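In praise of the dull road

I have been driving the same long road between Grikcombe and my sister's place for nine years now, and every time I arrive somebody asks me, very kindly, whether it was a boring drive. I always say yes, because it is the polite answer. But I have come to think that boredom of that sort is one of the great pleasures left to us, and I should like to put in a word for it.
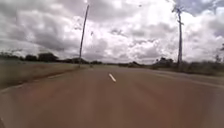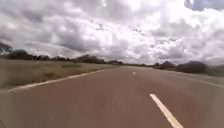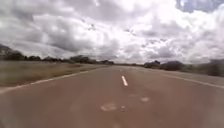

White dashes and a low horizon, and all the time in the world.

What we lose when we fill every minute

My friend Daranee Rojanasak can't bear a quiet car. She has 2376 songs on her phone — she told me so with some pride — and a talking book for when the songs run out. I'm fond of her, and I have sung along happily enough on trips to Petchrat, but I noticed last June that we had spent four hours side by side and hardly said a word to each other.

On my own I leave the radio off. For the first half hour I fret over bills and whether I locked the back door. Then the fretting wears itself out, and other things wander in: my father's way of peeling an orange, a letter I ought to have written to Dalia Kabbaj, the name of a dog we had when I was eight. I have made most of my better decisions in that state, and one or two apologies as well.

I do worry that children in the back seat, each with a screen, will never find this out. Let them be bored as far as the next town, I say, and let them moan about it. They may start talking to you.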